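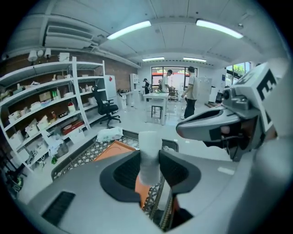 조항이 많아지면 작업자는 결국 앞의 몇 개만 지키게 된다는 의견이 초안 회람 과정에서 들어왔다. 같은 회신에는 마커와 손가락 부위에 관한 조항을 맨 앞으로 옮기고, 공간 정리에 관한 조항은 별도의 장으로 떼어 달라는 요청도 있었다. 본 절은 이 의견을 반영하여 수정한 Oltudow 수집 지침의 구성과 적용 결과를 기술한다.

4.2 핸드헬드 그리퍼 작업 지침의 구성

Oltudow 지침은 사람이 손에 쥐고 조작하는 그리퍼로 조작 시연을 기록할 때 적용하는 내부 규칙이다. 산업용 로봇의 안전 요구사항은 구동기를 갖춘 기계와 작업자의 분리를 전제로 하는 경우가 많아 이러한 작업에 그대로 옮기기 어렵다. 반면 일반 실험실 안전 규칙은 기록의 품질에 관한 내용을 거의 다루지 않는다. 지침은 두 영역 사이에서 비어 있는 부분을 채우는 것을 목표로 하였으며, 최종본은 19개 조항으로 이루어져 있다.

조항은 장비, 작업면, 공간, 기록의 네 장으로 나뉜다. 장비 장은 그리퍼 본체, 손가락, 마커의 상태를 다룬다. 작업면 장은 물체를 놓는 면과 물체의 배치를 다루고, 공간 장은 작업 위치 주변의 통로, 케이블, 다른 사람의 위치를 다룬다. 기록 장에는 세션의 시작과 종료, 중단 사유의 표기, 폐기 기준이 들어 있다. 각 조항은 한 문장으로 쓰고, 지켰는지 여부를 현장에서 바로 판정할 수 있는 표현만 사용하였다. 초안에 있던 '충분히', '가급적'과 같은 부사는 모두 삭제하였다.

4.2.1 장비

손가락에 테이프를 감아 쓰는 것은 허용한다. 테이프는 마찰을 조절하거나 표면을 보호하는 데 널리 쓰이며, 이를 금지하면 작업자가 기록 없이 감는 경우가 생긴다. 지침은 감은 위치와 재료를 세션 정보에 적고, 한 세션 안에서는 상태를 바꾸지 않도록 한다. 가장자리가 들뜬 테이프는 다음 세션 전에 교체한다. 교체 후에는 물체를 집지 않은 상태로 손가락을 완전히 열고 닫는 동작을 한 번 기록한다.

마커는 인쇄면이 평평해야 하고, 고정부에 유격이 없어야 한다. 두 개의 그리퍼를 함께 쓰는 작업에서는 서로 마주 보는 자세가 잦아 한쪽의 마커가 다른 쪽 시야에 들어온다. 그림 4에서도 맞은편 그리퍼의 턱 위쪽에 굵은 검은색 도형이 인쇄된 흰 상자형 마커가 보인다. 이러한 자세에서는 고정부의 작은 흔들림이 상대 위치의 오차로 나타나므로 세션마다 손으로 고정 상태를 확인하도록 하였다. 통풍구를 손바닥이나 테이프로 막는 행위는 예외 없이 금지한다.

4.2.2 작업면

작업면의 무늬는 제한하지 않는다. 초안은 무늬 없는 단색 면을 요구하였으나, 수집 장소마다 가구와 받침이 달라 조항을 지키기 어려웠다. 최종본은 같은 작업 묶음에서 받침을 바꾸지 말 것만을 요구한다. 그림 4의 작업면은 흰색과 회색의 격자무늬가 있는 어두운 트레이이며, 주황색의 납작한 물체와 구겨진 흰 비닐봉지가 올려져 있다.

비닐봉지처럼 형태가 변하는 물체에는 별도의 조항을 두었다. 매번 같은 모양으로 되돌리도록 요구하면 준비 시간이 길어지고, 작업자마다 봉지를 접는 방식이 달라 통일의 효과도 적다. 지침은 시작 시점의 모양을 정하지 않으며, 기록을 시작하기 전에 두 손가락을 물체에서 떼고 있을 것을 요구한다. 찢어진 봉지는 폐기하고 교체 사실을 적는다.

4.2.3 공간

수집은 전용 공간 외에 다른 업무가 이루어지는 방에서도 진행된다. 지침은 이를 막지 않되 작업 위치의 뒤쪽과 양옆에 사람이 지날 수 있는 통로를 두도록 하고, 바닥의 케이블은 선반이나 벽 쪽으로 붙여 통로를 가로지르지 않게 한다. 선반 위의 상자와 병은 치우지 않아도 된다. 단, 팔을 뻗어 닿는 범위에 깨지는 물건을 두어서는 안 된다.

배경에 사람이 들어오는 경우의 처리는 회람에서 가장 의견이 갈린 항목이다. 그림 4에는 세 사람이 있으며, 한 사람은 흰 탁자 옆에서 탁자 쪽을 내려다보고 있다. Totitz에서는 배경에 사람이 나타나는 기록을 모두 폐기하자고 제안하였고, Orix에서는 동의서가 있으면 보존하자고 하였다. 최종본은 방에 드나드는 모든 사람에게 사전에 서면으로 알리고 동의를 받으며, 공개용 자료에서는 얼굴을 가리도록 정하였다. 동의하지 않은 사람이 들어오면 세션을 중단하고, 해당 구간은 보존하지 않는다.

4.2.4 기록과 위반의 분류

위반은 즉시 중단, 세션 종료 후 수정, 표기 후 보존의 세 등급으로 나눈다. 손이나 옷이 손가락 사이에 끼일 수 있는 상태, 통풍구가 막힌 상태, 동의하지 않은 사람의 출입은 즉시 중단에 해당한다. 마커의 유격과 들뜬 테이프는 세션 종료 후 수정으로 분류한다. 받침의 교체를 비롯하여 재현 조건만 바뀐 경우에는 사유를 적고 보존한다. 등급은 작업자가 먼저 적고, 다른 한 명이 같은 날 확인한다.

4.3 적용 결과

Sembiring의 수집실에서 초안과 최종본을 차례로 적용하고 기록을 비교하였다. 전체 기록은 1184건이며, 이 가운데 636건이 최종본 적용 이후의 것이다. 하나 이상의 위반이 표기된 기록은 두 기간을 합하여 351건이었다. 즉시 중단 등급에서는 동의 관련 사유가 가장 많았고, 수정 등급에서는 마커 고정부의 유격이 가장 많았다.

두 기간의 위반 건수를 그대로 비교하는 데에는 한계가 있다. 최종본에서는 작업면의 단색 조건이 사라져 초안에서 위반이던 기록 일부가 정상으로 분류된다. 작업자의 숙련도 역시 통제하지 않았다. 이에 따라 두 기간에 문구가 동일한 조항만 따로 집계하였고, 그 범위에서 감소가 뚜렷한 것은 장비 장의 조항이었다. 공간 장의 조항에서는 차이가 확인되지 않았다. 통로와 케이블에 관한 조항은 작업자 혼자 지키기 어려우며, 같은 방을 쓰는 다른 인원의 협조가 필요하다. 현재 공간 장의 점검은 세션 단위로 이루어지고 있으나, 방 단위의 점검표를 따로 두고 하루의 첫 세션 전에 작성하는 방식을 Sembiring에서 시험하고 있다.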